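Gripper Evaluation Technician (fixed term, full time)
Dratutside, Manipulation Test Group, Fultholm site
Reports to: Itziar Barroso, test lead

About the position

Dratutside runs comparative tests of robot end effectors for household work. We are hiring one technician to operate, maintain and document a bench and field program comparing jointed-finger hands with parallel-jaw grippers on the same dual-arm platform. The contract is for 7 months, starting in July, with a possible extension if the second phase is funded.

The program covers 200 task variants in four groups: laundry, dishes, bed making and general tidying. Each variant is run with every end effector under two controllers, one position-based and one with compliance at the wrist. The technician is responsible for the quality of the runs and of the records. Controller development is handled by Nabila Sopacua's team and is outside the scope of this post.

Background to the laundry group

The laundry group is where most of the first contract months will be spent. It is also where the end effectors differ most. Our pilot series consisted of 817 runs, split between the jointed hands and a parallel-jaw set from Altimis. The jaws held single garments well and released them cleanly. They did poorly on basket rims, where a small error in approach angle left one jaw outside the slots and the other inside. The jointed hands tolerated that error but took longer to settle, and the fingers caught on loose fabric often enough that we now log it as a separate fault code.

Working positions are tight. With the door of a front loader swung fully open, a basket has to be kept low enough to clear the glass bowl and close enough to the opening for transfer. Both arms work near the limit of their downward reach, and the head camera sees the door, the drum and the basket from above at the same time.

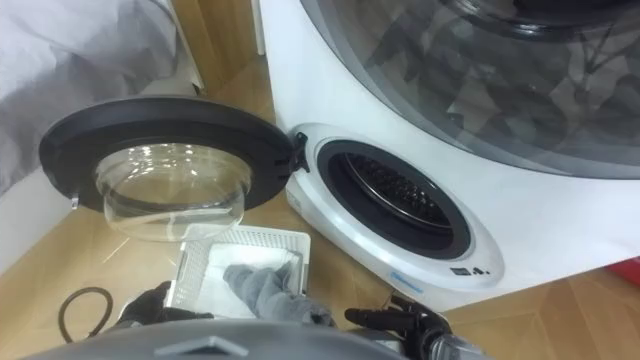
Duties

Run scheduled trials according to the written protocol, including setup, reset and fault recovery.

Change end effectors and repeat the hand-eye calibration after each change. The reprojection error must be inside the limit on the test sheet before any scored run.

Inspect fingers, tendons, pads and wrist couplings at the start and end of every shift. Replace worn parts and enter the part number in the maintenance log.

Prepare garments and linens to the load list. Items are weighed, folded or crumpled as specified, and placed on marks.

Score each run against the task sheet. Scores are entered before the video is replayed, and a second scorer reviews one session in every 6.

Label faults by code: missed grasp, slip, snag, collision, controller stop, operator stop. Free-text notes are expected for every snag and every collision.

Write a short weekly report. Izzati Entili maintains the template and will return reports that give averages without the number of runs behind them.

Required

Two years of hands-on work with robot arms, test rigs or comparable electromechanical equipment. Laboratory, factory and service backgrounds are all acceptable.

Ability to read a wiring diagram and to find a fault on a CAN or EtherCAT bus with a meter and a laptop.

Working knowledge of Linux at the command line. You should be able to start and stop services, read logs and move large recordings between machines.

Enough Python to modify an existing script that parses run files. You will not be asked to write control code.

Careful written English.

Ability to lift 40 pounds and to work standing or kneeling for part of the day. Much of the laundry group takes place at floor level.

Useful but not required

Experience with teleoperation, either as an operator or in support.

Experience with camera calibration, particularly wide-angle lenses mounted on a moving head.

Familiarity with Tarigan, our in-house run logger. Training is given in the first two weeks.

Any background in textile handling.

Working conditions

Trials are held in furnished rooms at the Fultholm site. Floors, appliances and furniture are ordinary household items, and lighting is changed between sessions according to the plan. Shifts run from 8:30 a.m. to 5:00 p.m. with a one-hour break. Evening sessions are scheduled twice a month for the low-light variants and are compensated with time off.

The arms are operated with a second person present and an emergency stop within reach of both. Safety training and a supervised sign-off are completed before a new technician runs trials. Nadhirah Tjoa conducts the sign-off and has final say on whether a session goes ahead.

Pay is set on the site's technician scale according to experience. The band is sent to all applicants invited to interview. Relocation costs are not covered.

How to apply

Send a résumé and one page describing a test or repair you carried out yourself. State what was measured, how many times, and what you would change. Applications without this page will not be read. Code samples are welcome but carry no extra weight.

Selected applicants are invited for a half day on site. It includes an end effector change on a powered-down arm, a calibration exercise and a conversation with two members of the group. Travel within the state is reimbursed against receipts.

Address applications to Dzintra Ozoliņš, Personnel, Dratutside, with "Gripper Evaluation Technician" in the subject line. Technical questions may be sent to the same address and will be forwarded to the test lead.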